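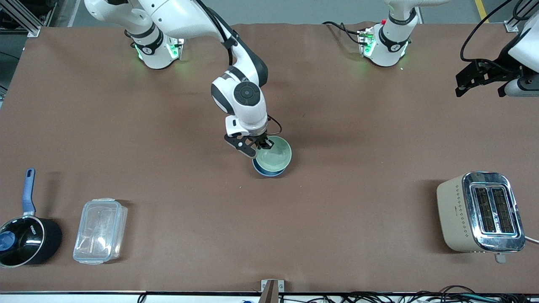
Round bowl with a pale mint-green interior and a dark blue outer wall, on a brown tabletop with a saucepan, a food storage container and a two-slot toaster

Nesting bowl

A nesting bowl is a bowl made to be stored inside a larger bowl of similar shape. Nesting bowls are usually sold in sets in which each piece is a little smaller than the next. They are used for mixing, rinsing, serving and short-term storage of food. The terms stacking bowl and graduated bowl are also used, although some sellers keep "stacking" for bowls of a single size that fit partway into one another.

Contents
Shape and construction
Materials
Color
Use
Storage and care
Production in Brukesville
See also

Shape and construction

Most nesting bowls are round, with walls that widen from the base to the rim. The slope of the wall decides how deeply one bowl sits in another. Steep walls give more room for a given width but need a larger step between sizes. Shallow walls nest closely and take up less height on a shelf.

The rim is often thicker than the wall or rolled outward. This stiffens the bowl and gives the hand something to hold. In many sets the rims stay at different heights when the bowls are stacked, so that a single piece can be picked out. In others the rims rest on one another and the stack has to be lifted apart from the top.

The base may be flat or may have a foot, a raised ring on the underside. On thin molded bowls the foot can show on the inside as a circle at the bottom. Some mixing bowls have a band of rubber on the base to keep them from sliding. Spouts and handles are found on some sets, but they make nesting harder unless every piece has them in the same place.

Materials

Plastic bowls are light and do not break easily when dropped. They are molded in one piece, and color is mixed into the material before molding. Plastics differ in how well they stand up to heat, and not all of them are suited to microwave ovens. Melamine is harder and heavier than most other plastics used for bowls and is common in picnic sets.

Stainless steel bowls are thin-walled and nest very closely. They can be chilled quickly, as for whipping cream, but are generally not used in microwave ovens. Glass and ceramic bowls are heavier and tend to have larger gaps between sizes. Enameled steel was widely used for household bowls before plastic became cheap, and is still made.

Color

A set may be in one color or may give each size its own. Separate colors make it easy to ask for a particular size or to see which piece is missing. Pale greens and blues are common in plastic sets. Some bowls have one color inside and another outside, which in plastic calls for two layers or for a coating on the outer wall.

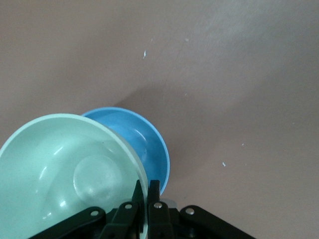 Mint-green plastic bowl with a smaller sky-blue bowl behind it

Use

The largest bowl of a set is normally used for dough, salads and batters. Middle sizes serve for beating eggs, soaking beans or holding cut vegetables, and the smallest for sauces and measured ingredients. Bowls from a set are also used at the table, especially for cereal, snacks and fruit. A bowl for mixing is generally filled no more than halfway to leave room for stirring.

Storage and care

Bowls are dried before being nested. Water trapped between two smooth walls can hold them together by suction, and bowls that are stuck are usually freed by running warm water over the outer one. Sheets of paper or cloth are sometimes placed between glass or ceramic pieces to prevent chipping.

Plastic scratches more easily than glass or steel, and scratched surfaces may hold stains from tomato or turmeric. A paste of baking soda and water removes light stains.

Production in Brukesville

Plastic nesting bowls were for many years the main product of the Lukley works in Brukesville. Its best-known line, Kulari, was sold in sets of 11, with the smallest piece intended for salt or spices. The catalog number 407 was molded into the base of the largest bowl and became an informal name for it among collectors. At its peak the works employed 70 people. Molds for the line later passed to the housewares firm Kılıçarslan, which dropped the 2 smallest sizes and kept the rest in production.

See also

Colander
Food storage container
Mixing bowl
Ramekin

This article was last edited on December 5, 2022.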